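Sooner or later, anyone who writes a cleaning column gets asked whether it's time to stop writing it and let a machine do the job. This page is about the living room: pillows, throws, chairs, floors. Each tip says how to do the chore by hand, then how far along the machines are with it.

## Plumping a pillow

Hold the pillow by its two short ends and push your hands together five or six times. Turn it a quarter and repeat. If the filling has moved to one corner, pinch the lump through the cover and break it up before you start pushing.

A two-armed machine can take a pillow from both sides and lift it. Pushing the ends together is a simple motion too. Finding the lump is the hard part, and you do that by feel. I'd call this chore half solved.
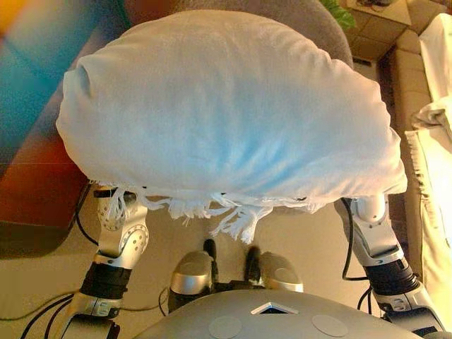

*A tasseled pillow, gripped from both sides.*

## Trim, tassels and fringe

Keep your fingers out of the trim when you pick up a pillow. Tassels pull loose at the seam first, and a loose one is easier to fix the same day with four or five stitches than after it has gone through the wash. To straighten fringe, lay the edge flat on a table and comb it with a wide-tooth comb, working away from the seam.

Machines will be slow to learn combing. Each strand goes its own way and the comb has to stop when it meets a knot. If you have a machine on trial at home, give it the plain cushions and do the fringed ones yourself.

## Fuzzy throws and plush

Shake these outdoors, then go over them with a dry rubber glove. The glove rolls hair and lint into clumps you can pick off. Wash on cool with nothing that has a zipper or hooks, and skip the dryer sheet.

Long pile catches on anything with a joint or a gap. That goes for rings, watch straps and mechanical fingers. Take the rings off. For a machine hand, ask the supplier whether a smooth cover is sold for it, and check the cover for lint after every session. 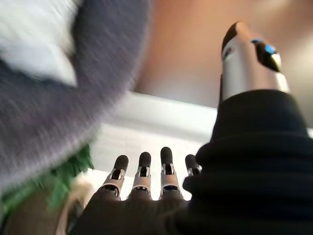 ## Ruffles and lacy edges

Ruffles hold dust in the gathers. Vacuum them through a piece of old pantyhose stretched over the nozzle and held on with a rubber band. Use the lowest suction. If the ruffle is limp, mist it lightly, pull the folds into place with your fingers, and leave it to dry flat.

Pressing is for flat fabric only. An iron run across gathers sets creases that take another wash to remove.

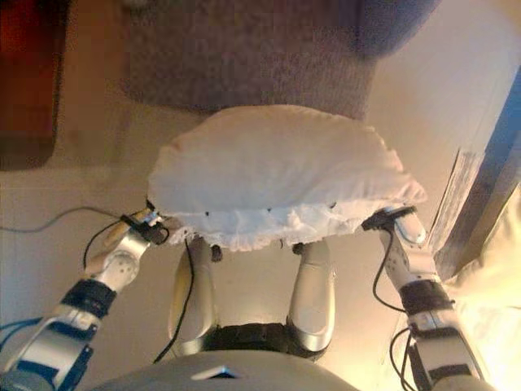 I tested pillow covers for a laundry supply shop in Jenness before I started this page, and the ruffled ones came back with more complaints than all the others together. Most of the damage was at the seam, where people had grabbed the trim to shake the pillow. Take it by the ends. Two robot hands on a pale pillow, one at each end with the ruffle hanging free along the front edge, have the right hold for it. Copy that when you carry one to the washer.

## Chairs and what goes on them

1. Take the cushion off and vacuum the seat, including the crease where it meets the back.
2. Brush woven upholstery in one direction with a soft brush.
3. Spot clean with a damp white cloth. Blot, and don't rub.
4. Let the seat dry fully before the cushion goes back.
5. Set the cushion down back edge first, then let go of the front.

Step 5 is within reach for a machine, provided the chair stays put. Lock the casters on a rolling chair if it has locks, or push it against a wall. Steps 2 and 3 need a light touch that changes with the fabric, and I wouldn't hand them over yet.

## Clear the floor first

This tip helps whoever is doing the work. Before you start, pick up cords, shoes and rug corners. Leave a clear strip 36 inches wide from the door to the couch. I keep a basket by the door for anything I find and empty it when I'm done.

With a machine that has cables of its own, decide beforehand which side they will run on and keep children and pets off that side.

## What to time before you buy

The Stosgate home fair in June had a whole row of household machines, and the sales talk was mostly about speed. Do your own timing first. It takes me about 20 minutes to tidy the living room properly, with pillows, throws and two chairs. Pillows are the shortest part of that. A machine that only handles pillows saves very little, whatever it costs.

Ask to see the same chore done several times in a row with different items. Bring a pillow from home if they'll let you.
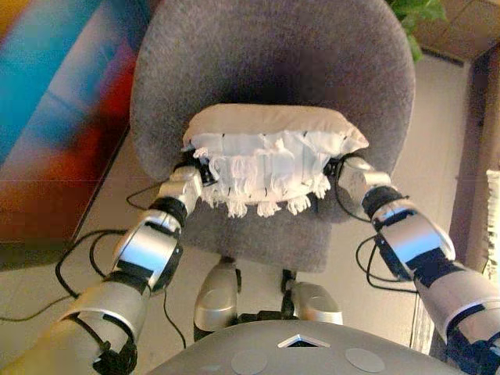

**Can a machine tidy my living room while I'm at work?**

Don't plan on it yet. Single steps such as lifting a cushion are possible, but a whole room with nobody watching is too much to expect. Stay in the room, keep the stop button within reach, and put the breakables away first.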